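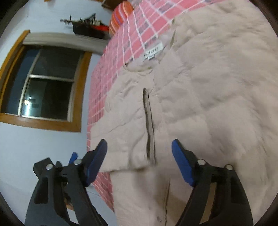

A bed is the only table in the flat big enough for a coat, one participant told us, and she would not dream of doing the big things anywhere else. Others put it in much the same way. The bed came up in nearly every interview, often before we had asked about it, and it is the subject of this section.

Figure 4. Large beige garment spread over a pink checked bed covering, beside a wood-framed window. A long, narrow opening runs down the middle of the garment.

4.3 The bed as a work surface

The 60 households in the study were spread across three districts: Plasen, Irnwood and Fesia. The flats in Plasen are small, mostly two rooms with a kitchen along one wall. Irnwood has older terraced houses with an upstairs landing, and Fesia is mixed. We had expected the place where clothes are folded to follow from the size of the home, with people in larger houses using a table or a worktop and people in smaller ones using whatever was free. The first half of this held up poorly. In Irnwood, where most households had a dining table that could be cleared in a minute, large garments still went to the bed.

Small items were another matter. Socks, underwear, tea towels and children's vests were folded on the sofa, on the lap, on top of the machine, or on the arm of a chair while the television was on. Participants often did not count this as folding. When asked to list the places where they folded clothes, several left the sofa out and only mentioned it later, when the interviewer asked where the socks were done. Folding, in the sense most of them gave the word, meant laying something down flat and using both hands.

We use "large garment" in this paper for anything that could not be laid out on a surface 75 centimetres deep without part of it hanging over the edge. The measure was chosen after the pilot visits because it matched the depth of most of the tables we met. It is crude. A heavy cardigan may fit and still be harder to manage than a thin summer dress that does not. It does separate the items that people carried to the bed from those they did not, and it did so more reliably than either weight or type of garment.

4.3.1 Laying out

Laying out was the longest part of the work for almost every large garment in the record. People picked the item up by the shoulders or the waist, let it fall open, put it down, and then spent some time going over it with the flat of the hand before the first fold was made. The fold itself was quick.

Soft cloth made this slower. A shirt in crisp cotton comes down more or less as it will stay, and its edges can be found by eye. A garment in a soft, heavier fabric settles into rumples, and the folds that appear by accident look very like the edges of the garment. The difficulty can be seen in Figure 4. There are faint seams and diagonal creases on the same panel, a hem that forms a nearly level edge with a shadow under it, and more beige cloth beyond that hem. With a single colour throughout, a crease and a seam have to be told apart by their course and by feel.

Participants had several ways of dealing with this. The most common was to start from an opening. A front opening, a neck or a slit gives a line that can be trusted, and once it is straight the panels on either side can be pulled out from it. Asked how they knew when a garment was flat, people answered by pointing to the opening more often than to the hem. Some fastened buttons or zips first so that the opening would hold its place. Others thought this a waste of time and said they would only have to undo them again.

The second way was to start from a corner, usually the bottom corner nearest the body, and work up. This was the usual method for bedding and was carried over to skirts and long coats. It works less well for anything with sleeves, and the people who used it for everything tended to describe themselves as bad at folding. We are not sure they were. Their piles looked the same as anybody else's by the time they reached the cupboard.

4.3.2 The covering underneath

What lies on the bed matters to the work more than we had thought when we drew up the visit sheet, which had no space for it. A smooth cotton cover lets the garment be slid and turned. A fleece or a knitted throw holds it, so that the cloth has to be lifted each time it is moved, and the underside bunches. Two households in Fesia took the throw off before folding and put it back afterwards. In Plasen a more usual habit was to make the bed with some care on washing day, pulling the cover tight at the foot, so that there would be a firm surface by the time the clothes were ready.

Pattern was mentioned less often but with some feeling. Several participants liked a checked or striped cover because its lines could be used as a guide. A hem can be set along a stripe and the first fold brought over to meet another. One participant in Irnwood had bought a checked cover for the spare room with this in mind and did all her folding there. Others said a busy pattern made it hard to see thin or pale things, and that a plain dark cover was best. A plain garment on a checked cover, as in Figure 4, is easy enough to pick out at its outer edges, but the cover is no help with what goes on inside the garment, where cloth lies on cloth.

We also recorded bed height where people agreed to have it measured. Low divans were disliked for folding, and those who had them often knelt, or sat on the edge and twisted. In the interviews this came up as a complaint about the back and seldom as a complaint about the bed. The beds in the Echeverría building, a block of furnished flats on the edge of Plasen, were all of one model and rather high, and the tenants there gave us the fewest remarks about discomfort. They also had the fewest other surfaces, so little should be made of the comparison.

4.3.3 Light

Beds are often placed with one side or the head towards a window, and this turned out to suit the work. Light from the side throws small shadows along seams, hems and the edges of openings, which makes them easier to find. Light from a ceiling fitting flattens them. Participants seldom spoke of light unless asked, but many had a side of the bed on which they always stood, and when we marked these positions on the floor plans they were most often opposite the window or at the foot, facing it. Few stood with their back to it.

Pale garments were the ones most affected. Cream, beige and white cloth was described as "hard to see" in the evening, and dark cloth as hard to see at any time of day. Households that folded after eight in the evening left more large garments over a chair or on a hanger until the morning. We cannot say how much of this was down to light and how much to people being tired, and the diaries do not help, as most of those who put an item off gave no reason or wrote "later".

4.3.4 Leaving things out

Of the 200 large garments followed through the diaries, 30 were laid out on a bed and then left there, unfolded, for an hour or longer. This was more than we had expected. A few were airing. Some had been laid out by one member of the household for another to decide on: whether it needed mending, whether it still fitted, whether it should go to the charity shop. A garment spread on a bed is easy to look at and hard to miss, and people made use of that. One diary records a winter coat lying on the same bed from breakfast until bedtime, being discussed on and off, and then going back into the wardrobe on the hanger it had come off.

The bed therefore works as a place to inspect clothes as well as to fold them. The two jobs ran together in practice. A loose thread or a split seam was most often noticed during laying out, with the hand going over the cloth, and the garment was then moved to one side. The side was usually the pillow end. Where there were two piles it was the finished one that sat at the foot, nearest the door, and the doubtful one that was left by the pillows – a layout we found in all three districts and which no participant could remember having chosen.

The limit on all this is that the bed has to be slept in. Anything not dealt with by night must be shifted, and the usual place was a chair. Most bedrooms in the study had a chair that was not sat on. We return to the chair in section 4.4, where the garments that came off the bed unfolded are followed for a further week.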